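Trandden Players — props and wardrobe meeting
Minutes, 17 Dec 2018
Held in the side room, start was late, heating off again

Apologies: two received

1. Last minutes
Agreed. One correction — hire of the Bako lights was £176, not £167.

2. Market scene
Long talk on the fruit stall. Director wants colour that reads from the back row. Real fruit ruled out after July, wasps and the smell. Artificial ones to be used throughout, looked at on the table during the meeting. Pear liked by all. Red persimmon thought a bit shiny under lights, could be dulled down with hairspray, test on the underneath first. The long orange one — mango or papaya, no agreement, script just says "fruit" so leave it.
White bin fine for carrying and storage but not to be seen on stage, play is set in 1933. Wicker or a wooden crate needed for the stall itself.
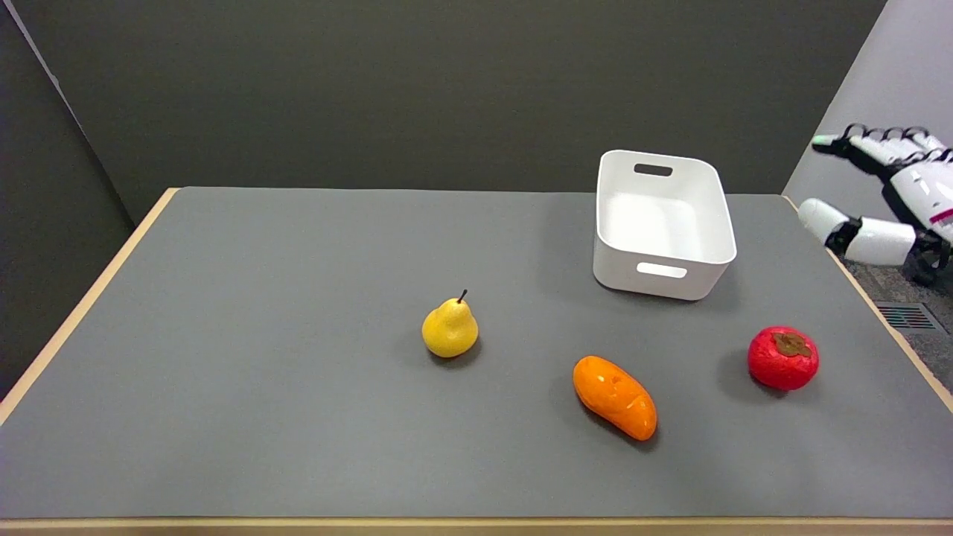 3. Crates
Selico have old ones at £18 each, buy one and see. Second one only if the stall looks bare at the first run through. Need sanding, splinters last time.
ACTION: wardrobe to ask about delivery befor the break.

4. Costumes
21 hats back from cleaning, two still damp at the brim. Aprons too white, tea bath suggested. Shopkeeper's coat missing a button again, match not found, will swap the lot.

5. Storage
Shelves at Brukutari Hall full. Proposal to clear out the panto swords — put off, strong feelings. Fruit to go back in the white bin after each rehearsal, lid to be found or use a tea towel. Labels on the ends of all bins please, marker pen is in the drawer.

6. AOB
Kettle. Replacement agreed, up to the usual limit.
Key to the side door still sticking, graphite not oil.

Next meeting first week back, time to be confimed by email.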